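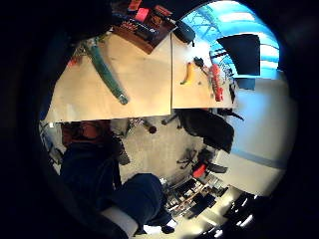
Gumside Precinct Kit: a review from a town clerk's office
December 11, 2020

I've run elections in a small town for long enough to have strong feelings about envelopes, so when the county offered us a choice of kits for checking in absentee ballots this fall, I read the whole packet twice. We picked the Gumside Precinct Kit. Now that the canvass is done and the boxes are sealed, I can say I'd pick it again tomorrow, and I have two pages of notes to go with that!

First, what you get. The kit is a hard-sided case with a tabletop scanner, a label printer, a stack of sorting trays and a binder of log sheets. The scanner reads the barcode on the return envelope and pulls up the voter's record. It doesn't open or count anything (our tabulator is a separate machine, under its own lock), and I like that the two jobs stay apart. You also get 18 trays, which sounded like far too many until the week before the election, when every one of them was full and I was borrowing mail tubs from the assessor.

We're the town of Nidmont, and we share a county with Stokau, which is much bigger and has a proper elections department. I mention it because Stokau uses the Kamel system, the one with the touch screen, and I spent an afternoon over there in training. Kamel is a lovely machine. It's also the size of a chest freezer and wants its own circuit. Our office is one long counter and a back room with a radiator that knocks. The Gumside case goes under the counter at night and into the vault on the weekend, and I can lift it by myself.

So how did it do? We took in 1106 absentee ballots, the most this town has ever had. In past years I checked those in by hand against a printed list, with a ruler. This time, on our heaviest day, we logged 282 envelopes before lunch and still answered the phone. The scanner beeps once for a good read and twice for a problem, and by the second day I had stopped looking at the screen at all and just listened. Missing signature? You set the envelope in the yellow tray, the printer spits out a label with the date and the reason, and the voter's contact sheet comes up ready to print. We called people the same afternoon. Most of them came right in and signed, a few of them still in slippers.

The log sheets deserve their own paragraph. Whoever designed them has sat at a counter. There's a line for the opening seal number, a line for the closing seal number, and enough room to write an actual sentence if something odd happens. Sherif Bennani, our deputy clerk, filled in most of them, and when an observer from one of the parties asked to see the record for a particular morning he had it open in the binder before she'd finished asking. She copied down the seal numbers, thanked him and went on with her day.

Now the gripes. The label printer is fussy about humidity, and on rainy mornings the labels curl before you can get them down flat. The power cord is too short for any counter built for standing at. And the export file comes out sorted by scan time only, so if your county wants it by ward, as ours does, you'll be sorting it yourself. I called the support line about that and got Mohcine Younis, who walked me through it in ten patient minutes and told me a ward sort is planned for the January update. I'll believe it when I install it, but he was a pleasure to talk to.

A note on cost. The county paid for ours out of its election security grant, so I can't tell you what it's like to ask a finance board for one. You do have to buy the labels, and they aren't cheap. Order extra early. We ran down to our last roll the day before the polls opened and I drove to Stokau to beg for another, which they kindly gave me.

If you're in a big city, you probably want something that opens and sorts as well. For a town office with two people and one good outlet, this kit is wonderful. I've already put it on the calendar for the spring town election, and I've bought a longer extension cord.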